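Been reading the Verkura filing on and off since this morning. A few posts on it, mostly for people who own the stock through a fund and don't follow the company.

Quick background. Verkura makes the software that hotels and clinics use to handle bookings. It bought Zakport, a payments company, and the deal closed in October. Until then almost all the revenue came from yearly subscriptions. Now a good part of it comes from taking a cut of each payment.

The headline number was revenue growth of 20 percent. Most of the news stories stopped there. If you take Zakport out, the older business grew 4 percent. That figure is in the filing, but you have to go to the notes to find it.

4 percent isn't a disaster. Plenty of software companies that size would take it. But the stock is priced like the 20 is going to keep happening, and next year Zakport will be in both sides of the comparison.

Second thing is margins. Subscriptions are cheap to deliver once the product is built. Payments are not - you pay the card networks, you pay the banks, and you eat some fraud. Gross margin fell in the quarter and the company put it down to "mix." That's a fair word for it. The mix is going to stay that way.

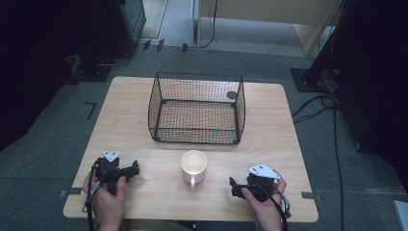 Reply from Rurkitz: you're leaving out that payment customers almost never switch. A clinic that runs its cards through the same system it books with is going to stay put for years. Lower margin, longer life.

Fair point, and I should have put that in. Customers who use both products do leave less often, according to the company. What I'd want to see is how many use both. The filing gives 1,000 locations on the combined product and doesn't say what share of the total that is. It used to publish a total location count and this quarter it didn't.

Companies drop a metric for all kinds of reasons. Sometimes it stopped being useful. Sometimes it stopped going up. I don't know which one this is and I'm not going to guess.

Third thing, the debt. They borrowed to buy Zakport and the rate floats. Interest took 13 percent of operating income in the quarter. Manageable, but before the deal that line was close to nothing, and management used to mention the clean balance sheet on every call. They didn't mention it this time.

Someone asked about Mangundap, which is the closest competitor. It is smaller and it doesn't own a payments business. It sends customers to outside processors and collects a referral fee. Less revenue per customer, but nearly all of that fee is profit. You could argue for either setup. I lean a little toward Mangundap's, mainly for the lack of debt.

Also worth a look if you have the filing open: the stock compensation table. It went up faster than revenue did, even with Zakport included. Part of that is retention grants for the Zakport staff, and those should run off. The rest looks like regular pay to me.

No position in either company. I sold Verkura before the deal was announced, for reasons that had nothing to do with it, and missed a decent run.

The call is Friday at 8 a.m. Eastern. I'll be listening for the location count, and for any plan to pay the loan down early. Will add to this thread afterward if there's anything in it.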